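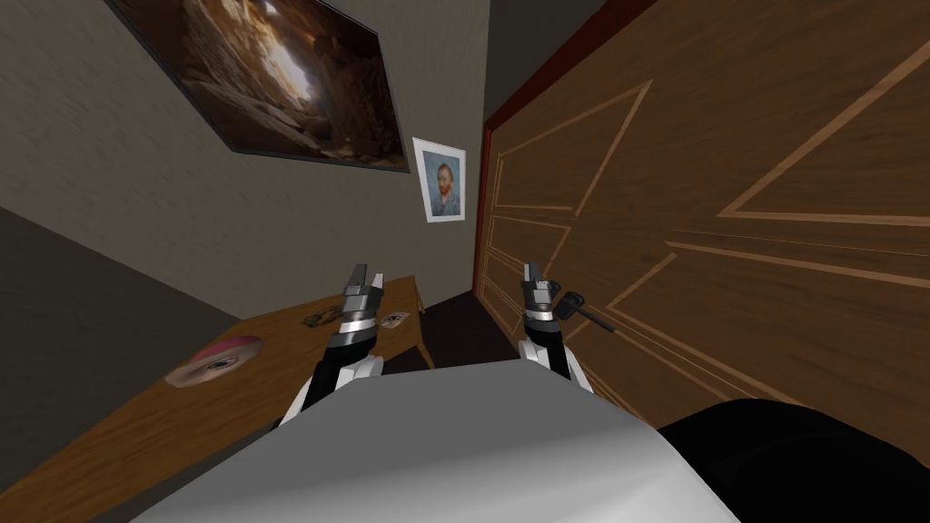 Table and door, corner of the room

Office Machines > Binding and Finishing
Comb or wire for a 102 sheet manual? (and a punch question)

papertrail_deb
Original poster
Posted March 5, 2020

I need to replace the binding machine at our training office and I'm stuck between two. We print a course manual in house, letter size, single sided because people write notes on the backs. It comes to 102 sheets plus a clear front cover and a black vinyl back. We also do thinner handouts, usually under 30 sheets.

The old machine was a Duvau comb binder. It did fine until the handle started slipping. Now it punches the left half of the stack cleanly and leaves hanging chads on the right half. I can buy another Duvau, same model, or go to the Tamine wire machine, which is the 3:1 pitch one with a separate closer on the front.

What I want to know:

Does the Tamine close a thick wire evenly?
Is it worth giving up being able to open a comb and swap pages?
How many sheets do you really punch at a time on either one?

The Duvau box says 20 sheets. I never got past 12 without leaning on it.

stapler_hank
Senior member

Stay with comb. You said it's a course manual, so sooner or later someone will find a mistake on page 40 and you'll want to pull one sheet and put in another. With comb that takes a minute. With wire you cut it off, throw it away and bind the whole thing again with a new piece.

And 12 sheets is normal. The number on the box is for thin copy paper with a new set of dies. I tell people to take whatever is printed on the box and use half.

glen_prints
Member

I would go wire. Comb manuals look tired after a couple of weeks in a bag. The rings on the ends pop loose, then the covers go, then the first ten pages. Wire lies flat and folds all the way around, so people can write on a small desk.

Be careful about size, though. 3:1 wire stops at 9/16 inch, and that is good for up to 120 sheets on ordinary 20 lb paper. You are at 102 plus covers, so you fit, but there isn't much room to grow. If you print on 24 lb or 28 lb you may not fit at all. Above that you have to go to 2:1, and that's a different hole pattern and a different machine.

papertrail_deb
Original poster

It's 20 lb. The manual has grown by a few sheets every year, so that limit does worry me.

stapler_hank
Senior member

There's your answer. Comb goes up to 2 inches. You won't run out.

glen_prints
Member

It goes up to 2 inches on paper. Have you tried to turn pages in a 2 inch comb? The oval ones don't let the pages travel. She isn't going to 2 inches anyway, she's going from 102 to maybe 110.

Another way is to print on both sides and add a few lined pages at the end of each unit. Then you're at half the thickness and either machine is fine.

stapler_hank
Senior member

She said people write on the backs. She didn't ask how to redo the manual.

papertrail_deb
Original poster

Both sides has come up before and the instructors said no. Leave that one alone please.

mrs_okra
New member

I have the Tamine, bought in September for a school office. It does 3:1 and the closer is a knob on the right side that sets the gap. For thin wire, 1/4 and 5/16, it closes well every time. For 9/16 I have to close it once, turn the book end for end, and close it again at the same setting. If I do it in one pull, the left end stays open a little and the last page walks out.

Punching, I do 10 sheets at a time. Vinyl covers I do one at a time. The manual says you can do two clear covers together, but I got a ragged edge, so I stopped.

It has a counter under the waste tray. Mine says 1341 punches and the dies are still sharp.

glen_prints
Member

Turning it around works. You can also set the knob one notch looser, pull, then set it where you want it and pull again. Two pulls at two settings gives me a rounder wire than one hard pull.

Hide the seam, too. Put the back cover on top of the front cover face down before you close, then flip it around after. The gap ends up between the last page and the back cover, where it can't catch anything.

mrs_okra
New member

I didn't know that about the back cover. Mine have all had the seam on the outside. I'll try it on the next batch.

tallgrass
Member

What about a used machine? I got a Marinho combo unit from an office that was closing. It does comb and 3:1 wire with two sets of dies. Heavy, but you don't have to pick. It shows 3691 on the counter and I only had to replace the handle spring.

stapler_hank
Senior member

Combo units are a compromise. The one I had needed the side margin reset every time you changed over, and somebody always forgot. Then you have a stack of sheets with half a hole on the end.

tallgrass
Member

Mine has a stop for each side. You move a pin and that's it. I've spoiled maybe one stack with it.

papertrail_deb
Original poster

I looked at the Marinho new and it's more than I can spend. I'd buy used if I could try it first, but there isn't much around here.

The other thing is table space. The Duvau lives on the end of a work table and has to be put away when the table is needed for a class. So weight does matter to me. Does anyone know what the Tamine weighs?

mrs_okra
New member

I haven't weighed it. I can carry it across the room by myself but I wouldn't want to do it every day. It does have a handle slot in the base.

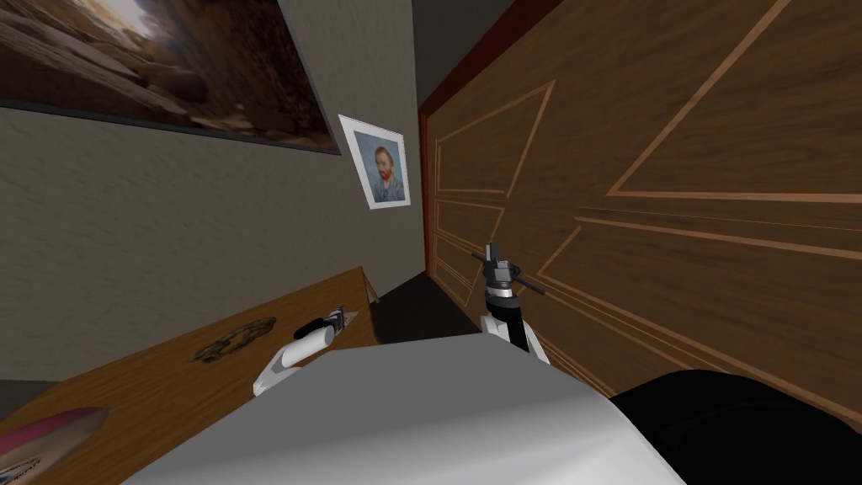 Moved from Repairs: Duvau handle slips, right side not punching

glen_prints
Member

Before you buy anything, take a look at the old Duvau. What you wrote in your first post, clean on the left and chads on the right, doesn't have to be dull dies. Dies wear in the middle first on those, where the small handouts and half sheets go. One side going bad usually means the punch bar isn't coming down level.

Unplugging doesn't apply, it's a manual machine, but do take the waste tray out first. Then:

Turn it over on a towel.
Take off the bottom plate.
Look at the cam on each end of the handle shaft. Each one is held by a set screw.
If the right one has backed out, the shaft turns and the cam doesn't, so the right side of the bar never gets to the bottom.

Line the cam up with the left one, tighten the screw, and punch one sheet. If it's clean all the way across, try five.

stapler_hank
Senior member

I agree with this. A slipping handle is nearly always that screw. Put a little thread locker on it, the removable kind.

I'd still clean the tray area. When chads pack up under the dies on one end you get the same problem.

papertrail_deb
Original poster

I did clean it out, and there was a lot in there. It helped a little but not enough. I'll look at the set screw when I'm back at that table.

Also, has anyone dealt with Produs? They sold us the Duvau. I wrote to them about a replacement handle and they told me the warranty was one year from the ship date and that the handle is not sold as a part. I'm past the year by a little.

tallgrass
Member

I bought supplies from Produs, no machines. Wire and covers came on time. The one time I sent something back, they took it but I paid the shipping.

glen_prints
Member

Ship date is a poor way to run a warranty. If it sat in a warehouse for three weeks you lose three weeks. I'd ask again and say it's the set screw or the cam, and ask for that part by itself. The person who answers the first email usually only has the list of whole assemblies.

stapler_hank
Senior member

One year is one year. You can ask, but I wouldn't call it a poor policy. Every seller I know picks some date and sticks to it.

glen_prints
Member

Plenty of them use the delivery date.

stapler_hank
Senior member

And plenty don't. It's printed on the invoice. Read the invoice.

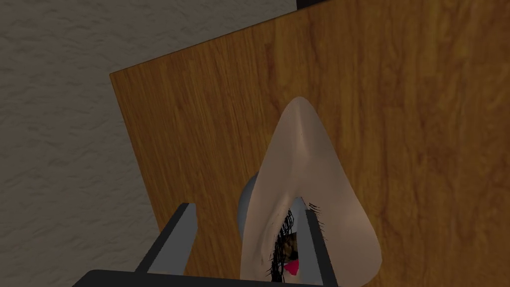
Viorica Nedelcu
Moderator, Binding and Finishing

I merged the repair posts into this thread, as they concern the same machine. If you want to go on about warranty dates, please start a topic in Sellers and Orders.

A few points on the questions asked.

Sheets and pages got mixed up in two posts I removed. The wire and comb charts go by sheets. A manual of 102 sheets printed on one side takes a 9/16 inch wire. A 1/2 inch wire is listed for up to 100 sheets by most makers, and with covers it will be too tight. For comb, use 5/8 inch.

Don't put oil on the dies. Someone suggested it in Repairs. It marks the first sheets of every job for weeks. Punch a few sheets of wax paper folded over instead.

On swapping pages, the answer depends on how often you do it. I would ask how many manuals have been opened in the past year for a changed page. If it is one or two, the wire you would waste costs very little.

papertrail_deb
Original poster

Thank you. I had to think about it, and we opened four manuals last year, all for the same typo. The rest of the time we fixed the file and the next class got the new version.

Update on the Duvau: the right set screw was nearly all the way out. I tightened it and it punches clean with 8 sheets. With 12 there are still a few chads at the far end. So it will do for handouts.

stapler_hank
Senior member

Then you have a working comb machine and you don't need to spend anything.

glen_prints
Member

Or she has a comb machine for handouts and can get wire for the manuals.

Zuleica Cavalcanti
Member

I read the whole thread because we have the same two machines. We kept the comb one for drafts that are going to change and use the Tamine for anything handed out. Keep the supplies in different boxes and label the punched covers. A comb-punched cover looks a lot like a wire-punched one until you try to put it on, and we wasted a pack that way.

papertrail_deb
Original poster

Good tip on the covers. I'm going to keep the Duvau going with smaller stacks and order the Tamine after the next class. Will post again when I've closed a full manual on it.

mrs_okra
New member

Tried the back cover trick on a batch of 20. The seam is hidden on all of them. On one I forgot to flip it and had to cut the wire off.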